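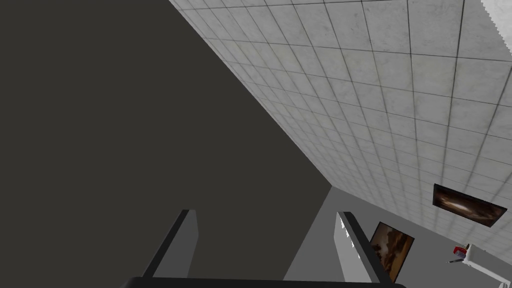

Chapter 11
Ceilings and Sound

After working through this chapter you should be able to:

explain what happens to sound when it meets a ceiling
tell the difference between absorption and insulation
calculate the reverberation time of a simple room
choose a ceiling finish to suit the use of a room

11.1 Why the ceiling matters

The main reading room of the Hungate Library was refitted with a hard plaster ceiling, replacing an older one of soft fibreboard. The new ceiling was flat, bright and easy to clean. Within a month the staff were getting complaints. Readers at one end of the room could follow conversations at the desk, and a dropped book could be heard everywhere. No walls had been moved and the furniture was the same as before.

The change in the ceiling was enough to account for this. In most rooms the ceiling is the largest surface with nothing in front of it. Walls are broken up by shelves, curtains, doors and pictures. Floors carry furniture and people, and often carpet. The ceiling is usually bare, and sound that travels upwards will strike it and come back down with little lost, unless the ceiling is made of something that takes up part of the energy.

In Chapter 10 we looked at how sound spreads from a source in the open air, where it simply gets weaker with distance. Indoors the picture is different. A listener hears the direct sound first, then a large number of reflections which arrive a little later from every surface in the room. If the reflections are strong and go on for a long time, speech becomes hard to follow, as each syllable overlaps with the end of the one before.

11.2 Absorption and insulation

These two words are often confused, even by people in the building trade.

Absorption is the taking up of sound by a surface inside a room. It makes the room itself quieter and less echoing. Materials that absorb well are usually soft or porous, such as mineral wool, felt and heavy cloth. Air moves in and out of the small spaces in the material, and friction turns some of the sound energy into a very small amount of heat.

Insulation is the blocking of sound between one room and another. Materials that insulate well are usually heavy and airtight, such as brick, concrete and thick plasterboard.

A material that does one job well may be poor at the other. Mineral wool absorbs sound but is so light that a good deal of it passes straight through. Concrete stops sound from passing but reflects nearly all of it back into the room. A ceiling in a block of flats may need both -- a heavy layer to protect the neighbours and a porous layer beneath it for the people in the room.

11.3 The absorption coefficient

The absorption coefficient of a surface is the fraction of the sound energy striking it that is not reflected. A perfect reflector would have a coefficient of 0. An open window, which sends nothing back, is given a coefficient of 1. The coefficient changes with frequency, and most porous materials do better with high notes than with low ones. Tables for designers therefore list several values for each material.

To find the absorption of a surface, multiply its area in square metres by its coefficient. A ceiling of 80 square metres with a coefficient of 0.5 has an absorption of 40 square metres. In other words, it takes up as much sound as an open window of that size.

11.4 Reverberation time

Reverberation time is the time taken for sound in a room to fall by 60 decibels after the source has stopped. For ordinary rooms it can be estimated from the Sabine formula:

T = 0.16 V / A

where T is the time in seconds, V is the volume of the room in cubic metres and A is the total absorption in square metres.

Case study: Tolham Hall

Tolham Hall has a volume of 3572 cubic metres and is used for concerts and public meetings. The acoustic consultant Ok-hee So was asked to find out why speakers could not be understood from the back rows. She worked out the total absorption of the empty hall as 190 square metres. Putting these values into the formula gives a reverberation time of 3.0 seconds. This suits organ music but is far too long for speech.

Her report recommended absorbent panels over part of the ceiling, with the area above the platform left hard so that it would still send the voice out towards the audience. The choice of panel, and the effect it had on the result, are worked through in Section 11.6.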